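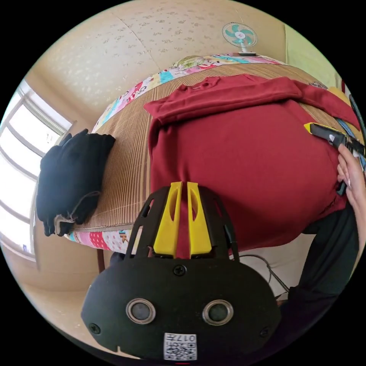 Can both parents change the handover schedule in Suldale?

Either parent can propose a change, but the schedule stays as it was until the other one accepts it.

Section 4: Setting up a shared schedule

You will need the e-mail address of the other parent, a copy of your parenting plan or court order, and a quiet half hour. Suldale can supply none of these. If you haven't created an account, go back to Section 3.

4.1 Creating the household pair

1. Open Suldale and choose Family, then New pair.
2. Type the first name of each child. Nicknames are allowed, but they will appear on every printed report, so think about whether you want a magistrate reading them aloud.
3. Enter the other parent's e-mail address and press Invite.
4. Wait. The invitation stays open until it is accepted, declined or withdrawn. Pressing Invite again sends a second e-mail and improves nothing.

Note: Until the invitation is accepted you can fill in the schedule as a draft. Only you can see a draft. It has no standing with anyone, however reasonable it looks.

4.2 Entering the regular pattern

1. Choose Schedule, then Regular pattern.
2. Pick the pattern closest to your plan: alternating weeks, split week, weekends, or Build my own.
3. Set the handover time and place. "The usual" is accepted by the software and has been regretted by many users.
4. Set the start date. Patterns entered before the February update begin at midnight by default, so check yours unless you really do exchange children at midnight.
5. Press Send for agreement.

The other parent sees the pattern in gray until they agree to it. Agreed days turn solid. A gray day is a suggestion, and arguing with it in the car will not change its color.

Caution: Suldale records what two people have agreed to. It does not vary a court order. If your order and your calendar disagree, follow the order and then fix the calendar.

4.3 Holidays and one-off swaps

Holidays sit on top of the regular pattern and win whenever the two overlap.

1. Tap the day and choose Propose swap.
2. Choose the day you are offering in return, or select No return day if you are feeling generous.
3. Add a reason if you like. The box holds 100 characters, a limit we arrived at after reading what people wrote when it held more.
4. Press Send.

A proposed swap lapses at the handover time of the earlier day. A lapsed swap counts as neither yes nor no — it simply goes away, and the regular pattern applies.
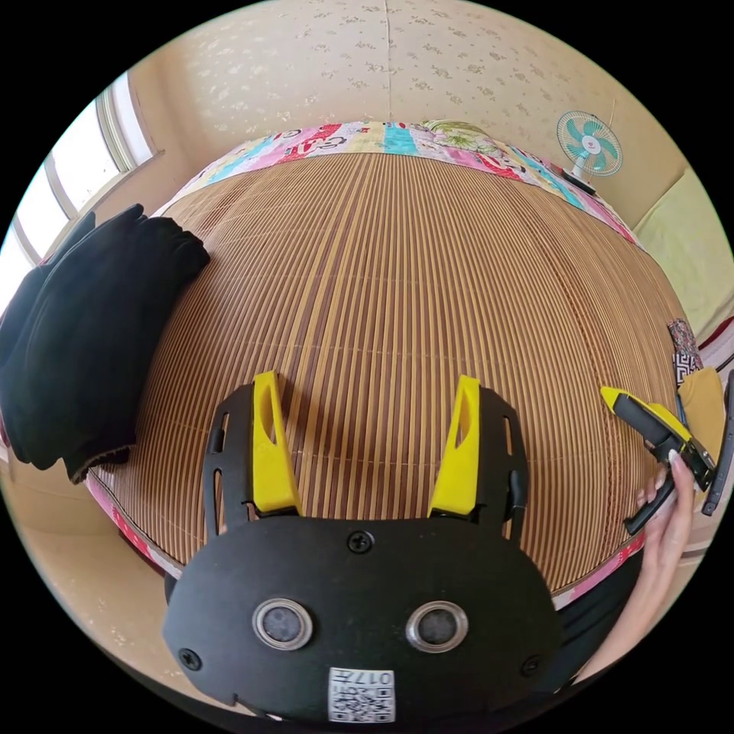

Figure 2. Bed, from above.

4.4 Shared costs with Dolla

Dolla is the expense ledger inside Suldale. It keeps track of who paid for the school shoes. It has no opinion on whether the shoes needed to light up.

1. Choose Dolla, then Shares.
2. Enter each parent's share. The two shares must add up to 100 percent. Dolla will decline to save anything else, including the arrangement in which each of you pays less than half.
3. To add a cost, press the plus sign, enter the amount and attach a photo of the receipt.
4. Press Submit. The other parent can accept, query or refuse.

Note: Dolla moves no money. When a cost has been settled, the parent who was owed marks it Paid. The parent who did the owing can't, for reasons we hope are clear.

4.5 Printing a record

1. Choose Reports, then Full record.
2. Select the dates you want.
3. Choose Poulain layout for a version with numbered lines and wide margins, or Plain for the refrigerator.
4. Press Print or Save.

Reports include every message, including the ones you wish they didn't. Messages can't be edited once sent. A fuller explanation of the layouts is on page 46.

If something goes wrong

The invitation never arrives: check the spelling of the address, then ask the other parent to look in their junk folder. Try to phrase this neutrally.

Every day is gray: the pattern hasn't been agreed to yet. See 4.2.

The times are an hour off: one of you is in a different time zone, or the clocks have changed. Choose Settings, then Home time, and set both phones to match the place where handovers happen.

Section 4 last revised by Lastar 30/03/2019. Applies to Suldale version 2 and later.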